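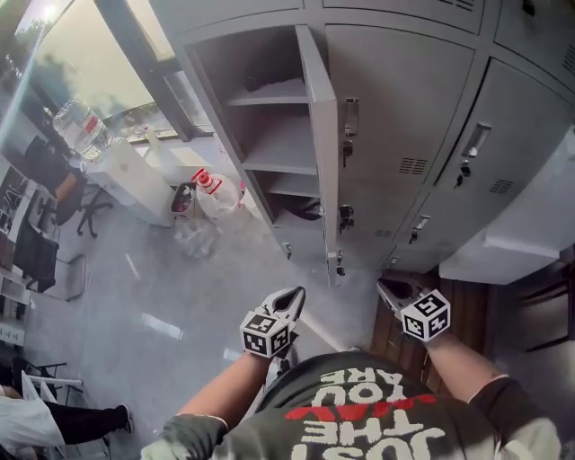

Progress report to the Naqvi Fund
Sisthorpe Swimming for Adults, second report
Written by Abdelghani Mahrous, project coordinator

1. Where we are now

In my first report I wrote that the adult beginners' course would start in September with two groups. Both groups have started. The Friday evening group is full with 20 learners and has a waiting list. The morning group is smaller and I will come back to it in section 3.

Altogether 40 people have signed up since the spring. Most of them live in Sisthorpe itself, but several come by bus from Junda, where the pool closed and has not opened again. The bus journey is long and the last one back leaves at 9.10 in the evening, so we moved the Friday lesson to begin half an hour earlier. Two learners had told us they would otherwise have to stop.

2. Teaching

Fenna Groen continues as head teacher. She has divided the course in two stages. In the first stage the learners stay in the shallow end and practise breathing out under water, floating on the back and standing up again from floating. This last skill takes more time than we planned. Many adults can float quite soon, but they are afraid of the moment when the feet must find the floor, and Fenna does not want to go further before they are calm about it.

In the second stage they learn breaststroke legs with a float, and then the arms. Eleven people have passed to the second stage. I had written in the application that half of the learners would be there by this time, so we are behind. I do not propose to change the order of the lessons. I would like to ask instead for four more weeks of pool time, and the cost is in section 5.

3. The morning group

The morning lesson was meant for parents with children at school and for people who work late. It attracts mainly retired people. They are very regular, and they are good company for each other, but the parents did not come in the number we expected. I spoke with some of them at the school gate. The start at 9.00 is too early for them, as they must first walk home or park again. From next month we will begin at 9.45. The pool has agreed to this without extra charge.

4. Equipment and changing rooms

The floats and belts ordered from Granano arrived complete, except for one box of belts in the child size, which we sent back. The replacement came within the week.

The lockers were a question in my first report. The pool now lets our learners use them without the coin, and this has made the changing quicker. We still need a few more benches — the older learners find it difficult to put on socks while standing. I have asked the pool manager and I am waiting for the answer.

5. Money

The teaching hours are within the budget. Printing of leaflets was cheaper than planned and £300 remains from this line. I ask permission to move this sum to pool hire. It would pay for the four additional weeks of the Friday group. The morning group does not need more weeks at present.

6. Until the next report

We will offer the free places in the morning group to the people on the waiting list. Fenna will also train an assistant, so that the Friday lesson can continue if she is ill. I will send the attendance sheets separately, together with the invoice for the autumn pool hire.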